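June. Shared workshop, Cundalside.

The third stage of the Fenby build was resumed at 2:00 p.m.
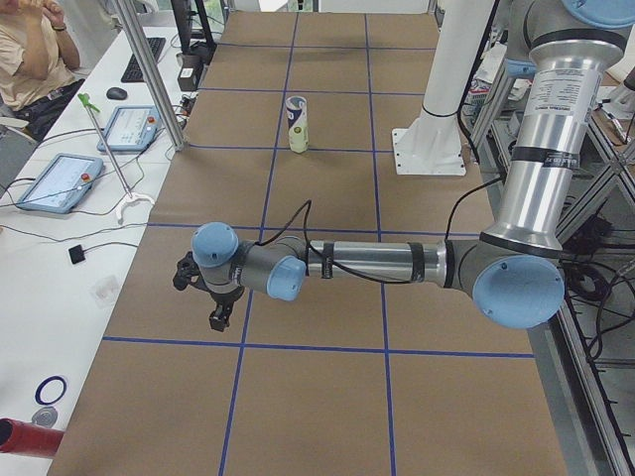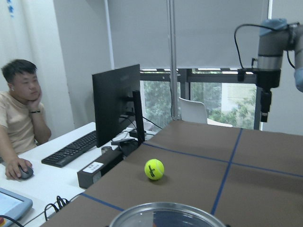
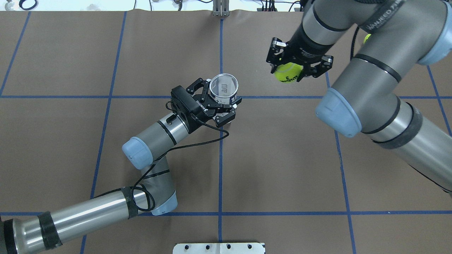
Cable routing remains the principal concern of this build. The Ostermann clips were rejected after 300 cycles, and Evell has been asked for a longer sleeve. The loop of black cable along the arm carrying the clear cup is to be shortened before the 2,000-cycle trial. The blue tape grid is retained. Work closed at 5.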